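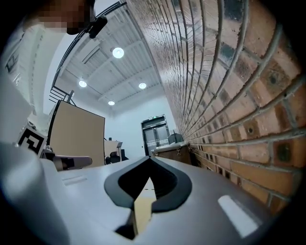
Fig. 4.1 – Surface gris clair, reflet blanc d'un éclairage placé au-dessus.

Chapitre 4
La lumière qui rebondit

J'ai longtemps cru que je savais ce qu'était un reflet. Et puis un soir d'août, dans la cuisine de ma sœur, mon neveu m'a demandé pourquoi la lune dessinait un long chemin brillant sur le lac et un simple rond dans son verre d'eau. J'ai commencé trois explications différentes, je n'en ai fini aucune (il a mangé ma part de tarte pendant ce temps-là). Ce chapitre est un peu la réponse que je lui dois encore !

On va donc parler de réflexion. Vous connaissez déjà la loi, vous l'avez vue au collège : le rayon qui arrive et le rayon qui repart font le même angle avec la normale, cette droite imaginaire plantée perpendiculairement à la surface. Si la lumière arrive à 36 degrés de la normale, elle repart à 36 degrés, de l'autre côté. Pour un miroir plan, c'est tout, et je vous promets qu'on n'ajoutera presque rien à cette phrase dans les pages qui viennent. Ce qui va changer, c'est la surface.

Prenez une feuille de papier et une assiette bien lisse, posez-les sous la même lampe, puis penchez la tête. La tache claire de l'assiette se promène avec vous. Le papier, lui, reste blanc de partout, sans tache du tout. Mon ancien professeur, Tetsuya Noguchi, nous faisait faire ça pendant vingt bonnes minutes avant de nous laisser ouvrir un cahier, et je râlais beaucoup. Je fais maintenant pareil avec mes élèves, qui râlent aussi.

Dans la section 4.1, on suivra un rayon à la fois, à la règle et au rapporteur. La section 4.2 passe aux surfaces courbes, avec la cuillère à soupe comme instrument principal (gardez-en une près de vous, vraiment). La 4.3 s'occupe des surfaces rugueuses et du fameux chemin de lune, et c'est ma préférée, je ne m'en cache pas.

Avant de commencer, un petit exercice sans calcul. Choisissez chez vous un objet brillant, dessinez l'endroit où se trouve son reflet le plus vif, puis faites deux pas sur le côté et recommencez. Conservez les deux dessins, on les reprendra à la page 52.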